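Stretching Classes Should Be Shorter
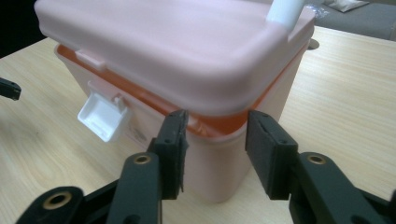
I have taught stretching and mobility to adults for long enough to have changed my mind on most of it. The one opinion that keeps getting stronger is that the 60-minute class is too long for beginners.

The hour is a scheduling habit. Studios rent rooms by the hour and parking meters run by the hour. When I started at Gustside I was handed the slot and told to fill it, so I filled it. The first 20 minutes were useful. After that, people were tired and copying whoever was in front of them, and I was adding things so we wouldn't finish early.

Last December I cut my beginner session to 25 minutes. Three people complained about the price per minute, and I understood that. I lowered the fee. Two of them stayed.

What I noticed over the next couple of months was that people came back more often. Dzintra Mockus, who used to make it once every other week, began showing up twice a week on her lunch break. She still can't touch her toes. She can get down to the floor and up again without grabbing a chair, and that was the thing she had asked for when she signed up.

Indrek Grīnberga teaches across town and disagrees with me. His view is that a long class lets people settle, and that the quiet part at the end is the reason many of them come. I think he is right about his own students, most of whom have been with him for years. A person who already knows the movements can use a full hour well. Someone in week two is mostly trying to remember which leg goes in front.

There is also the matter of what happens at home. I used to hand out a sheet with 14 exercises on it. I doubt many people got through it more than once. Now I give out three, and I ask about them the next time. Most people have done at least two of them, usually the easy ones, and I can work with that.

I would not cut the advanced class. Strength work and longer holds need time, and so does warming up for them. I also wouldn't go below 20 minutes, when people have barely put their bags down before it's time to leave.

But if you run a beginner class and the last third of it drags, try ending before that part starts. Charge less for it. Put two short sessions in the week in place of the long one and see who turns up. Mine are at noon and at 5:30, and the noon one is usually full.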